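## 3. Reading the tie-in novels in the wrong order

I should own up to my method before I get to the findings. I read the *Plisstead* novels the way I suspect most people read tie-in fiction, out of a pile, whichever one came to hand first. There are 12 of them, all set after the television serial ended, and I started with the seventh, *Bite*, purely for its title. I then went back and read the rest in published order, taking notes as I went (messy ones, I'm afraid, with a lot of arrows). So what follows is one reader's route through the series, and I'd love to see somebody repeat it starting from book one and tell me where I've gone wrong.

### 3.1 How the books catch you up

My question was a small one. When a novel picks up a story that ended on screen, how does it tell you what you missed? I called any passage that does this a "catch-up," and I marked one whenever the narrator or a character explained something from the serial or from an earlier book that everybody in the room already knew. That last bit matters! If the innkeeper at Kultstead tells a stranger how the old governor fell, there's a reason for the speech. If he tells his own wife, who was standing next to him when it happened, it's for us.

Three kinds came up over and over. The first is the plain summary, usually on the opening page, where the narrator just tells you that the war is over and who won it. The second is the memory, set off by an object or a smell or a bad night's sleep. The third is the argument, and it's my favorite by a mile, where two characters disagree about what went on and you get the old plot in two versions, neither of them quite the one that aired.

The early books lean hard on plain summary. I had expected that to annoy me, coming to them late and already knowing the plot of *Bite*, but I liked it a lot. It's brisk, it's over in a page, and then the ship leaves the harbor. The memories were harder going. In the fourth book the pilot remembers the siege of Nokus on nearly every staircase she climbs, and by the middle I was skimming (I went back and marked them all, as I'd promised myself I would, but it was a slog).

### 3.2 What changes at *Bite*

*Bite* does something the six books before it don't. It gets the serial wrong on purpose. The pilot says she was on the bridge when Nokus surrendered, and anybody who watched the final episode knows she was in a cell two decks down. Reading it cold, I took her word for it. I had no reason to doubt her, and the book gives you no nudge until the last chapter, when her brother calls her a liar over supper and she doesn't answer. 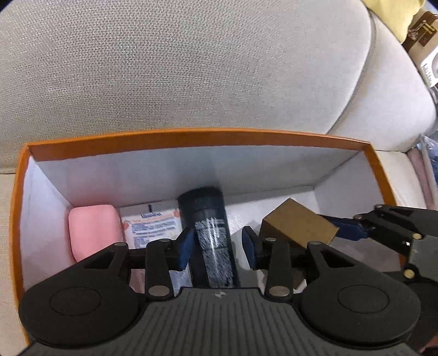

**Figure 1.**

A reader who came straight from the serial would have caught the lie in chapter one and spent the whole novel waiting for it to come out. I got a completely different book, one where a decent woman turns out at the last minute to have been hiding something. I've gone back and forth on which reading the author was after, and I now lean toward both. The wording in the first chapter is so careful that it works either way, and the later books never settle it for you.

The arguments pick up from that point on, too. Over half of the ones I marked come after *Bite*, and most of them circle the same surrender. I'm treating that as a pattern worth following in the next section, where I look at the brother's side of things and at the odd little prologue to the ninth book.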